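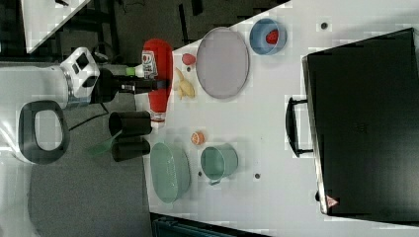
Phone case cleaning, the quick version. Clear ones go yellow, silicone ones get that gray fuzzy film, both need a wash more often then you think. Take the phone out first (yes, people forget). Warm water, one drop of dish soap, old soft toothbrush. Camera cutout, button covers, inside corners. Ketchup is the worst for printed cases. A bottle lying on its side on a white table, like the red one here, is asking for a drip, and the phone always ends up face up right next to it. Blot, don't rub. Cold water on the spot, then soap.

Printed or painted designs: no alcohol, no nail polish remover, no melamine sponge. Lost half a flower off my Lallix case that way. Inside gets scrubbed, outside just a soft cloth.
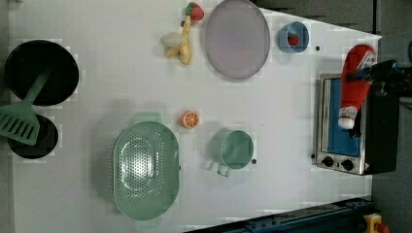
Drying. Stand it on edge on a dish towel, leave overnight. No hair dryer, thin cases warp. Put it back on damp and you get those rainbow blotches, esp. on clear ones.

Silicone still tacky after washing? Baking soda paste, 8 minutes, rinse well. Worked on my old Skakex, didn't do a thing for the yellowing. Yellow is yellow, sorry. Buy another.
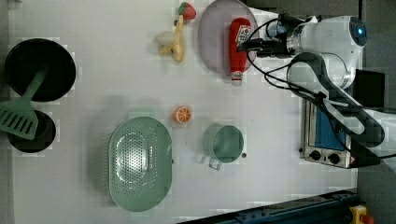
Leather or fake leather, keep it out of the sink. Barely damp cloth, wipe, done. Card slots: a dry cotton swab gets teh lint out.

Ginevra Villa

Related tips
Getting lint out of a charging port
Screen protector bubbles, what works
Sticker residue on a laptop lid
Washing a fabric wrist strap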